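Demonstration gathering (robot learning)
From the Plestow notebook, an open reference on teaching machines by example

Demonstration gathering is the job of collecting worked examples of a task so that a learning system can pick up how to do it. I've been doing it long enough to have opinions, so consider this entry a bit of both: the plain facts, plus whatever I wish I'd read before my first week. I'll mostly talk about computer assembly, since that's what we do at Laveten and it's a lovely task for showing off what makes the work hard.
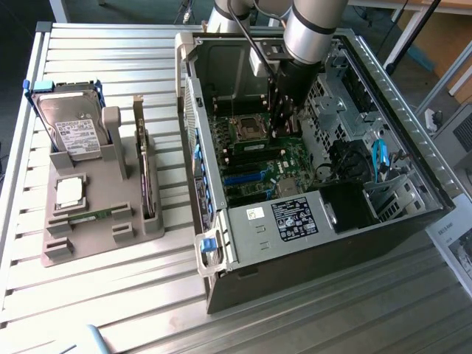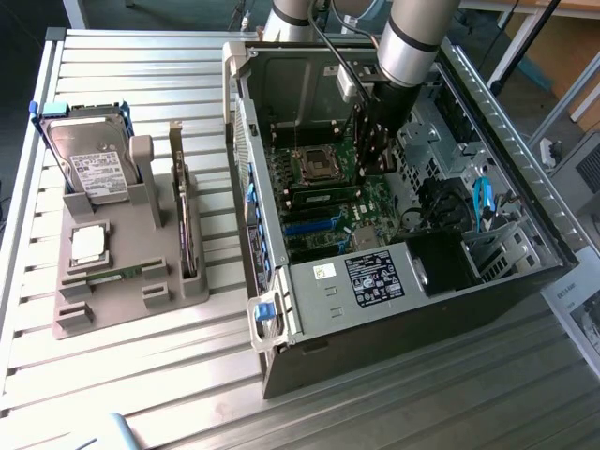
Computer assembly at the Laveten bench, with the parts fixture on the left and the open tower on the right.

What counts as a demonstration

A demonstration (people also say "episode" or "demo", and I use all of them in the same breath) is one recorded attempt at a task from start to finish. The recording usually holds video from one or more cameras, the positions of the arm's joints, what the gripper was doing, and a line of text saying what the task was. All of it has to share one clock. If the video runs even a little behind the joint readings, the system learns to close its fingers late, and you can spend a whole afternoon blaming the fingers!

How the arm gets moved

There are two common ways. In teleoperation, a person drives the arm from a distance with some kind of controller, often a second, smaller arm that the big one copies. In hand guiding, the person takes hold of the arm itself and pushes it through the motion. Hand guiding feels wonderful and natural, but your own hands and sleeves end up in the video, and the finished system won't have those to look at. We use teleoperation for nearly everything with small parts.

A third way is to write a script for the motion and record that. Purists grumble. I like scripts for the dull stretches (moving back to the start position, say) and I wouldn't use one for pushing a memory module into its slot, where all the interesting stuff happens by feel.

The fixture

A fixture is a tray or block that holds the parts so each one begins in a known place. The gray one at Laveten has a hard drive standing up in its carrier, an expansion card on edge, a processor in a square recess and a memory module lying in a long channel. Standing a part up or laying it down changes how the gripper can get at it, so the fixture quietly decides a lot about what the examples look like.

People argue over how tidy to be. With everything in exactly the same spot each time, you get clean examples and a system that falls to pieces when somebody nudges the table. With parts scattered any old way, you need far more examples. The Quiroga method, which is what we follow, sits in between: keep the fixture, but shift the tray or the computer case a little every 7 episodes and write down that you did. I was skeptical at first. I've come around to it completely.

Splitting up a long task

Building a computer is too long to record in one go, so it gets cut into pieces: pick up the processor, place it, close the lever, pick up the memory, and so on. Each piece gets its own label. The tricky bit is where to cut. I like to cut when the gripper is open and up in clear air, because then the end of one piece looks a lot like the start of the next and they join up nicely later.

Order matters too. A computer case is deep and crowded, and a dangling cable or a drive cage can get in the way of the wrist. If you always record the pieces in the same order, the system never sees a board with the memory in and the processor socket still empty, or the other way around. Mix it up.

Mistakes, and whether to keep them

Keep more than you'd think. A fumble followed by a good recovery is gold, since it shows the system how to get out of trouble. A fumble followed by giving up gets marked as a failure and stored apart from the rest. What I do throw away is the stuff where the recording itself went wrong, such as a frozen camera or a missing joint reading.

Our first full set at Laveten was closed on Monday, August 9, 2021, with 1,197 episodes in it. It took 2 passes of checking. The first pass was only for broken recordings, and the second was for labels, which were in worse shape than any of us wanted to admit (so many pieces called "place part" with no word on which part).

Terms you'll run into

Reset: putting everything back to its starting state between episodes. It eats more of the day than the recording does.
Operator: the person driving the arm.
Drift: slow changes in how an operator does the task as the hours go by. Mine is that I get faster and sloppier after lunch.
Etmont sheet: our name for the paper form that lists the starting layout for each batch. Other places keep this in software, and good for them.

See also: Teleoperation; Parts fixtures; Labeling long tasks; Camera timing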